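The pantry, the price of cereal, and my grandfather's ledger

11/16/22

I've been meaning to write this one up for a while, and then the kettle broke and we had people to stay, and you know how it goes. But it's raining sideways in Stevton this morning and the washing isn't going anywhere, so let's talk about groceries!

Some of you will remember that back in January I said I was going to keep a proper record of what we spend on food. I'd found my grandfather's old household ledger when we were clearing out Mum's spare room (a big green thing with a cloth spine and that lovely dusty smell) and he had written down every single thing he bought. Flour, lamps, a pair of bootlaces. One line just says "lollies, for peace". I never knew him very well, but I feel I do now.

So I bought a cheap exercise book and started my own. The first month we spent 673 dollars, and I nearly fell off my chair. That's for two adults, one teenager and a seven-year-old who says he's a vegetarian except for sausages. I'd have guessed far less, and I'd have said it with great confidence too.

The worst of it was breakfast. We aren't a fancy breakfast household, but we are a cereal household, and each of us has a different favourite, and all of them go stale at different speeds. Frosted Flakes are gone in days. Pops hang about a bit longer. The sensible bran I buy for myself outlives us all.
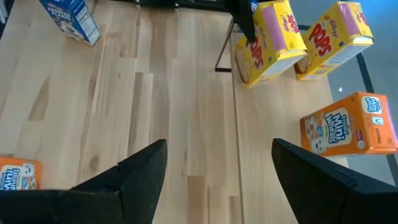 My neighbour Gunnlaugur Thorlacius, who grew up on a farm and thinks we're all a bit soft, told me over the fence that I should be making porridge in one big batch and leaving it in the fridge. I was polite about it. Then I tried it, mostly so that I could tell him it was horrible, and I'm sorry to report it was lovely. You soak the oats overnight with a pinch of salt, cook them slowly in the morning and loosen whatever's left with milk the next day. With stewed rhubarb on top I'd happily have it for tea.

The kids were harder to win over. We've settled on porridge when there's school and cereal on the weekend, and there was one very cold silence across the kitchen that I won't go into.

The other big change was where I shop. I'd got into the habit of ducking into the supermarket on my way home, tired and hungry, and coming out with a bag of things that didn't add up to a meal. Now I do one proper shop and fill the gaps at Rathnayake, the little grocer behind the post office. They sell lentils and rice from big tubs, and the curry leaves are so fresh you can smell them from the door. If you go, ask what's good that day and then buy it, even if you don't know what it is. That's how I ended up with snake beans, which I now cook far too often (fry them hard with garlic and a bit of chilli, and don't wander off).

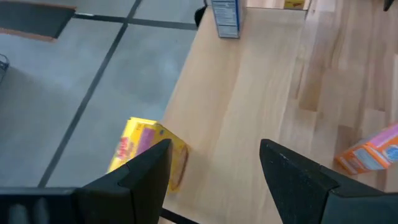 Pale wood with plenty of grain, my favourite sort of tabletop.

Anyway, back to the ledger. I rule a line down the page, food on the left and everything else on the right, and I write it up after dinner with a cup of tea. It takes me 11 minutes, I timed it once out of curiosity. My husband offered to set me up with a spreadsheet and I did let him try, bless him, but I never opened the thing. There's something about writing "butter" in your own hand and then the price beside it. You look at it for a second longer.

By the end of winter we were spending 60 dollars a week less without anyone going hungry, and most of the saving was just food we used to throw out. Half a cabbage, the end of the sour cream, those poor bananas. I make a soup now out of whatever's looking sad, and the seven-year-old has named it Bin Soup, which hasn't helped its reputation, but he does eat it.

I've had a couple of emails asking which exercise book I use. It's only the plain one from the newsagent, and I'm already on my second. If anyone has a good recipe for using up a lot of sensible bran, please leave it in the comments. I've got two muffin tins and an open mind.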